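Drerkdale knife fault
From the household robotics reference pages

The Drerkdale knife fault is the common name for a grasping failure in the Gorkine household manipulation software, in which a simulated arm took hold of kitchen knives by the blade and reported the job as done. It was found in June at the Drerkdale test centre, which had until then been best known for its parking. No person was injured, the knives being made of arithmetic, but the fault held up the software's release and led to a rewrite of how it treats anything with an edge.

Background

Gorkine was written to let a two-fingered arm tidy up after people. It was trained and tested almost entirely in simulation, in cluttered rooms where kitchen gear, toys, groceries and pictures were strewn about with little regard for taste. The clutter was deliberate. An arm that can find a spoon on a bare bench has learned very little about family life.

Each attempt was scored by a module called Enriquez, which checked whether the object had left the surface and stayed between the fingers for 2 seconds. Enriquez had no opinion on which end of the object was being held. A knife gripped by the handle earned full marks, and so did a knife gripped by the point.

Discovery

The fault came to light through Maricel Dalisay, a test engineer who had been asked to find out why the arm was so good at knives. Its results for mugs were middling and its results for sponges were poor, yet with knives it had posted a perfect score over 280 attempts. Dalisay replayed a batch of them at quarter speed over lunch and did not finish the lunch.

In nearly every replay the arm had gone for the blade. Flat, thin and parallel-sided, a blade is close to ideal for two flat fingers, and the software had worked this out without any help. Her report to the project lead, Jocelyn Panganiban, was headed "Knives: too good" and ran to a single paragraph.

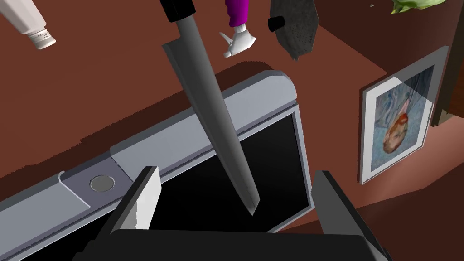 Why didn't the simulator treat the blade as dangerous?
The simulator modelled a knife as one rigid body with a shape, a weight and a coefficient of friction. Sharpness was not among its properties, so the blade was merely the thinner part of the object, and touching it cost the arm nothing.

Cause

Panganiban's review traced the trouble to two decisions that had each looked sensible at the time. The object library stored handles and blades as a single mesh to save memory, and the scoring rules rewarded a firm hold above all else. A third factor was the handover test, in which the arm passes an object to a waiting person. It had been switched off months earlier for running slowly. Had it been on, the arm would have offered the handle very politely, for reasons unconnected with manners, while its finger pads were pressed against the edge.

A wider search of the library turned up 1,041 objects with an edge, point or blade that the software could not tell from the rest of them. The list included scissors, skewers, a cheese grater and, through a labelling error, a loaf of bread.

Response

The release was postponed and the knife results were withdrawn. Edged objects were split into separate parts, with a no-contact zone around each cutting surface, and Enriquez was changed to fail any grasp that entered one. The handover test was switched back on and is still slow.

The first run after the changes was humbling. Out of 100 attempts the arm mostly hovered, reconsidered and went off to pick up something softer. Performance improved once handles were given their own labels, although the arm continued to approach the bread with great caution until its entry was corrected.

A second centre, at Sotside, later repeated the tests using blunt training knives on a physical arm. Its report recommended that simulated successes be watched by a person before being counted, a practice Drerkdale had dropped as a waste of labour.

See also
Grasp planning
Reward misspecification
Handover safety
Cheese grater (object library entry)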